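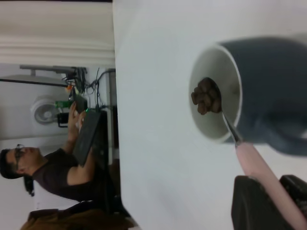
May, morning. Dry goods storage, notebook entry following on from the lid comparison.

Opened the second set of tubs from the Triltthorpe store. These are the rolled oats, the bran and the toasted barley, all packed on the same afternoon and kept on the lower shelf by the outside wall. Oats fine. Bran fine, a bit dusty. The barley has gone soft in both tubs with the push-on lids and is still crisp in the Mabuza screw-top ones.

Weighed everything before tasting. I forgot to do that last time and had to throw out the weights for one whole row. Each tub was filled to 425 g at packing. Soft barley tubs have both gained, the screw-tops have barely moved. Figures are on the sheet taped inside the cupboard door and I'll copy them across once the last row is done.

The balance drifted again after it was switched on. Left it to settle while I washed the scoops, re-zeroed, and it held after that. Whoever uses it next, please leave it on through the morning. Turning it off between rows makes things worse.

Tasting: plain, no milk, a spoonful from the middle of each tub and then one from the top. The top layer in the soft tubs is worse than the middle. I would describe it as leathery. No off smell in either. Tahsin Kumarasinghe tasted the same row with the labels covered and picked out the soft tubs too, but put one of the bran tubs down as stale. I tried that one again and couldn't find it. Marked it with a query.

Lids: the push-on ones sit level when new. On the older tubs there is a slight rock if you press one side, and that goes for empties from the Veltadberg delivery as well. Ran a strip of paper under the lip and it pulled out with almost no drag on the soft barley tubs. On the screw-tops it tore. Crude, but it agrees with the weights, and it can be done on a tub without opening it properly. I'd like to use it as a check at packing.

Rescue test on the soft barley. Spread it in one layer on a tray and put it in the low oven, door shut, stirring once. Let it cool completely on the tray before tasting. It came back crisp, a shade darker, slightly more bitter. Would be all right in a mix, I wouldn't serve it by itself. Put a small amount back in a clean screw-top while still warm, on purpose, and the inside of the lid fogged up. So the cooling matters and it should go on the instruction card in large letters. 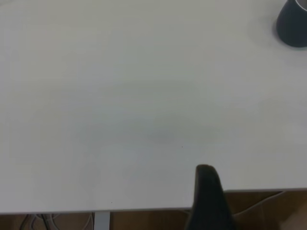

Does softened barley need to be thrown away? Only if it smells or tastes wrong, or there is any sign of mold or insects; otherwise it can be dried in a low oven and used up soon after.

Trolelow muesli base: not part of this run, but a bag had been left folded over with a clip, so I took a sample. The flakes are holding up and the raisins are hard. Makes sense, the fruit gives up water and the flakes take it. Suggest we keep the fruit separate and add it when the mix is made up for the week. That's one more tub per shelf and there is room if the empty flour bins get moved out.

Still unsure about the outside wall. The lower shelf feels colder to the hand than the one above, and the barley was the only thing pushed right to the back. It could be the lids, the wall, or both. The next row needs a screw-top and a push-on side by side at the back, and the same pair at the front, all filled from one sack. Otherwise I'm comparing two things at once.

Afternoon. Left a saucer of crisp barley out on the bench to see how fast it goes with no lid at all. Noticeably softer at the edges of the pile after more than four hours, the middle less so. Room had the kettle going for part of that, so not a clean result. Repeat with the kettle in the other room.

To do:
Copy weights from the cupboard door.
Ask Mabuza if the screw lids are sold without the tubs.
Rewrite the drying card.
Fresh labels for the queried bran, and taste it again with the covers on.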